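The Handle

I took the job at Drestis because they said I could do it sitting down. That was a lie, but a friendly one. What I did for most of November was stand at a table and pick things up with a plastic claw, over and over, so that a robot arm at the other end of the building could learn to do it without me.

We had two ways of teaching it, and the whole point of the study was to see which one stuck. In the first, I picked things up properly, the same neat way each time. In the second, I was allowed to dither. I could come in crooked, change my mind, back off and have another go. The paper was going to call this "recovery behaviour". I called it Tuesday-brain until my boss asked me to stop (she had a very fair point, it was going in the spreadsheet).

By the end we had 2592 goes on file, and 448 of them were dithers. I was sure the neat ones would win. I'm a neat person! I iron tea towels. So when they trained one arm on each lot and let them both loose on a shelf of things neither had met, I put a fiver on mine, the tidy one.

Mine was lovely right up until it missed. Then it just carried on, closing on nothing and lifting the nothing very carefully into a box. The other one missed as well, plenty, but it stopped, wobbled back and tried again, and I got a funny feeling in my throat watching it, because that little hitch before the second try was mine. I do it with door keys. 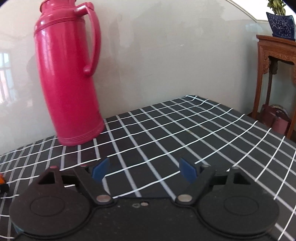 I paid up the fiver and asked if I could stay on for the second round. They wanted more dithering, they said, and did I think I could manage it on purpose? I couldn't, as I found out the next morning. The minute I tried to be clumsy I went all graceful, and we had to put the radio on and get me talking about my sister's wedding before I fumbled a single thing.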